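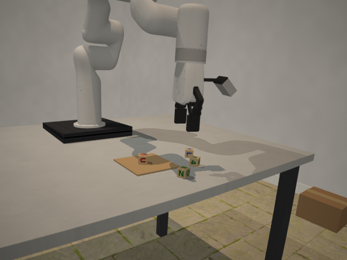 Last updated: February

The toy workshop in Stidbridge starts at seven in the morning, but Radka Kos is usually there before. She has worked at the packing end of Cukell for 17 years, first with puzzles and now with alphabet blocks. When I arrive she is checking a paper list with a pencil. The list says which letters must go in which box, and for many years it was the only system the firm had.

"People think letters are easy," she says. "But a set is not only A to Z. Some shops order names. Some want numbers mixed in. You pack the same thing all day and it is never the same thing."

Since last autumn she has shared this work with a robot arm, which takes single blocks and puts them in their place in the order. Before it came to the workshop, every movement was tried on a computer, with a table, a few blocks and a piece of cardboard to put them on. Radka was invited to watch these trials, and she did not expect to have an opinion.

"I looked at the screen and I said, who put the blocks so nicely apart? With us they come in a heap," she remembers. "Edin wrote it down. After that he asked me every week."

Edin Pavlović is the engineer who prepared the change. He came from Đorđević, a small company that sets up machines for workshops of this size, and he stayed in Stidbridge much longer than the contract had planned. He speaks quietly and often stops to find the exact word.

"In the simulation you can make 600 attempts in one night and you break nothing," he explains. "The arm opens the fingers, goes down, closes, goes up. If it drops the block, you begin again. But the simulation only knows what you have told it. I did not know that the fresh paint is a little bit sticky when the weather is humid. Radka knew."

I ask him if the workers were afraid for their jobs. He looks at the door before he answers.

"Of course. In the first meeting there was one question only, and they asked it in different ways."

The person who had to answer was Hajar Kabbaj, the production manager. She does not try to make the story prettier than it was. There were 24 people in packing before the arm and no one was dismissed, but two who retired were not replaced. One more moved to the painting room, and he would have preferred to stay.

"I promised that nobody would be sent home because of the machine, and I kept it," she says. "I did not promise that everything would stay the same. Some people heard this second promise too, and I understand why they were disappointed with me."

What has changed most, according to her, is the rhythm. Earlier the packers could decide together when to go fast and when to go slow. If they worked quickly in the morning, the afternoon was calm. Now the arm has one speed — it does not get tired after lunch and it does not talk. The packers asked for a button to pause it, and they got one after a discussion that Hajar calls "longer than necessary, and this was my fault".

Costel Grecu is the youngest in the team and he likes the new arrangement. His wrists used to hurt from the small repeated movement. Today he looks after the arm during the morning shift, takes out blocks with bad printing and teaches it new orders.

"My mother asks if I am a robot engineer now," he says and laughs. "I say no, I am the one who it calls when it is confused. With N and Z it was confused a lot. If the block lies on its side, one is the other. Radka only looks at the wood grain and she knows."

His pay went up, but not by much. He would like a real certificate for what he has learned, so that he can show it to another employer one day. Hajar says that she is discussing a course with the technical school in Skadlow. Costel says that he has heard this before.

Radka has kept the name sets for herself. The orders are small, and the arm would need more time to be prepared than she needs to pack them. She also trains the new people, and she insists that they pack by hand for the first weeks, with the paper list.

"If they only ever press the button, they don't see a mistake when it comes," she says. "And it comes. Last month we had a Saturday shift and the arm put an extra L in every box until Costel noticed. We opened them all again, by hand."

Was she angry? She thinks about it while she ties her apron.

"At the machine, no. It did what was written. I was angry that we had stopped looking."

Before I leave, I ask Edin what he would do differently. He would bring the packers in before the first trial, he says, and he would pay them for these hours as for any other work. Then Costel calls him from the other end of the room, and he excuses himself and goes.

We use cookies to remember your settings and to count visits to this site. By continuing to read you accept our cookie policy.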